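# Drolow – caderno das extensões, adaptadores e cabos

Versão de maio. Mantido por Orsolya Lakatos, com correções de quem quiser mandar.

O Drolow começou como uma lista colada na parte de dentro de um armário e cresceu muito mais do que eu esperava! Hoje é um conjunto de fichas em texto simples sobre tudo o que fica entre a tomada da parede e o aparelho: réguas, adaptadores, fontes, extensões curtas, extensões compridas, cabos que sobraram de coisas que já não existem. Quem mora em casa velha, com poucas tomadas e muitos aparelhos, vai se reconhecer logo.

## O que tem aqui dentro

São 700 fichas ao todo, das quais 589 já revistas por uma segunda pessoa. As outras estão marcadas com `rever: sim` e podem ter erro de digitação, nome trocado ou cômodo errado (a minha letra nas primeiras fichas de papel era um desastre).

```
drolow/
 fichas/ uma por objeto
 comodos/ uma por cômodo, com a ordem das tomadas
 fotos/ soltas, sem obrigação de acompanhar ficha
 vocabulario.md
 MUDANCAS.md
```

## Campos de uma ficha

| Campo | O que escrever |
|---|---|
| `tipo` | régua, adaptador, fonte, extensão, cabo |
| `cor` | a cor que se vê, sem nome de catálogo |
| `comodo` | onde estava no dia da anotação |
| `liga_em` | o objeto ou a tomada de onde vem |
| `alimenta` | o que está espetado nele; vazio se não houver nada |
| `estado` | limpo, empoeirado, riscado, rachado, aposentado |
| `rever` | sim ou não |
| `notas` | texto livre, e quanto mais livre melhor |

O par `liga_em` / `alimenta` é o meu preferido de longe. Dá para seguir um abajur até a parede passando por três objetos diferentes, e de repente a gente entende por que aquele canto da sala vive embolado. Adoro isso!

O `estado` aceita mais de um valor, separados por vírgula. "Empoeirado" não é ofensa – é informação, e das boas, já que poeira em volta de tomada pede pano seco com tudo desligado da parede. "Rachado" é outra conversa: o objeto sai de uso no mesmo dia e a ficha ganha `aposentado` junto.

## Como preencher

1. Escolha um cômodo e comece pela parede à esquerda da porta.
2. Anote primeiro o que está fixo, depois o que está pendurado.
3. Siga cada cabo até o fim com os olhos. Não puxe nada.
4. Se dois cabos iguais se cruzarem, uma etiqueta de papel em cada ponta resolve.
5. Adaptador encaixado em régua ganha ficha própria, mesmo pequeno.

O passo cinco foi o que mais gerou discussão. Na versão Bimov, a antecessora desta, os adaptadores entravam como nota da régua e sumiam da busca. Agora dá para procurar `tipo: adaptador` e `cor: amarelo` e achar na hora. Uma maravilha!

## Réguas com adaptador

A régua branca encostada na parede cinza-clara, perto do ventilador, é um bom modelo de ficha: `cor: branco`, `estado: empoeirado`, e um adaptador amarelo quadrado com ficha separada, que recebe um plugue preto. A luzinha vermelha vai em `notas`. O ventilador só aparece em `alimenta` depois que alguém seguir o fio dele até a ponta.
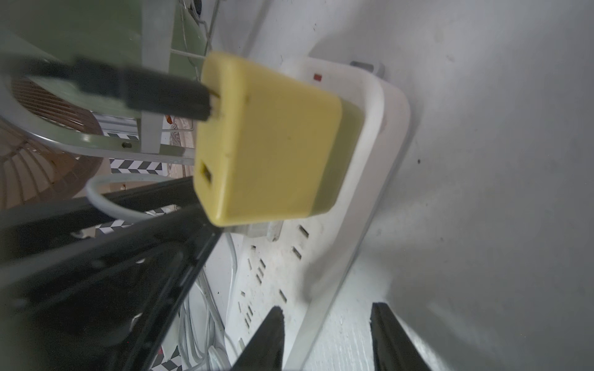 Sigrun Wikström: eu acrescentaria um campo para a potência máxima impressa na régua. Na minha casa fiz as fichas todas e só depois fui somar o consumo, e duas réguas estavam carregadas demais para o meu gosto. Também separaria "tomada livre" de "tomada que não segura mais o plugue", que para mim são coisas bem diferentes.

As duas ideias entram na próxima versão, com os nomes `potencia_max` e `folga`. Quem já tem fichas prontas pode deixar os campos novos em branco por enquanto.

## Pendências

- Juntar as 7 fichas repetidas do corredor.
- Decidir se filtro de linha é `régua` ou tipo à parte.
- Passar a limpo as notas do cômodo Catterall (é o quartinho dos fundos, o apelido é antigo).
- Completar o vocabulário com as palavras regionais – benjamim, tê e o que mais aparecer!

## Uso

Copie, adapte, troque os cômodos pelos seus. Se mudar o nome de algum campo, anote em `MUDANCAS.md`. Fichas novas vão em `fichas/`, com nome em minúsculas e sem acento.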